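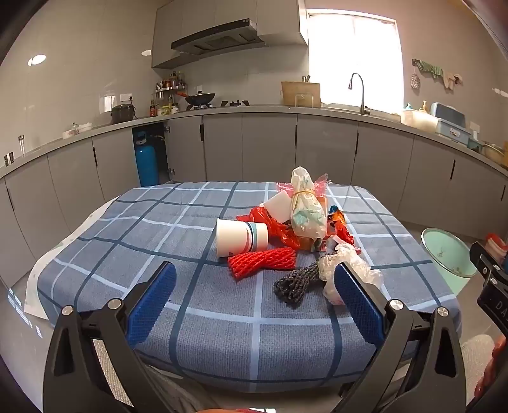 Will there be a second season of Omum? The studio hasn't said a word, but the lead got a haircut that would make no sense for a one-and-done character, so I'm calling it a yes until somebody tells me otherwise.

Home Diary Reviews Gossip Archive About

2019-11-10

Okay so I stayed up way too late with the finale and I'm paying for it today. I knew the last episode was going to run long but I did not know it was going to end on a door closing! A door! We sat through nine episodes of that family yelling at each other over the hotel and then the mother walks into the back office, the door shuts, credits. I said something rude to the TV and then went back and watched the last ten minutes again in case I missed a face in the window. (I did not miss a face in the window.)

The fan board was a zoo by breakfast. There's a thread over there with 892 replies and I read way more of them than a grown person should on a Sunday. Half the people think the brother set the fire and the other half think there was no fire and the whole thing is the grandmother's story. I'm with the fire people. You don't show us a box of matches in episode two and again in episode six for nothing.

The other big gossip is that the two leads were spotted eating together in Makokha last week, and now everybody has them married. I have my doubts. They were promoting a show together, they have the same press schedule, people have to eat dinner. But the photos are cute, I'll give them that, and she was wearing his jacket from episode four or one exactly like it. I zoomed in a lot. The collar matches.

Stoltix put out one of their statements this afternoon, the kind with no information in it. They're "thrilled by the response" and they "look forward to sharing more." Fine. They said the same thing about Drinent and then we waited until March to hear it was canceled, and I'm still sore over that one. Drinent was better than Omum, if I'm being fair – slower, and the music was awful, but the writing had some bite. Somebody started a petition to bring it back and it was sitting at 3249 names when I signed. They want a lot more than that. I'd sign it 100 times if the page let me.

Did laundry, called my sister, told her the whole plot even though she asked me not to. She says she'll never watch it anyway. She has said that before, and then I hear the theme song when I call her.

I'm going to try the first episode again tonight with the subtitles on, since a girl on the board swears the grandmother says something in the background at the wedding that gives it all away. If it's just her asking for more rice I'm going to be so mad. Then bed, early, for real this time – I have work at eight and I look like I lost a fight.

Search this diary Enter keywords Go

Recent entries
Omum episode eight: the wedding, the cake, the screaming
Why I'm still not over Drinent
Red carpet dresses I'd wear to the grocery store
Stoltix fall lineup, ranked by how much I cried
Theme songs that get stuck in my head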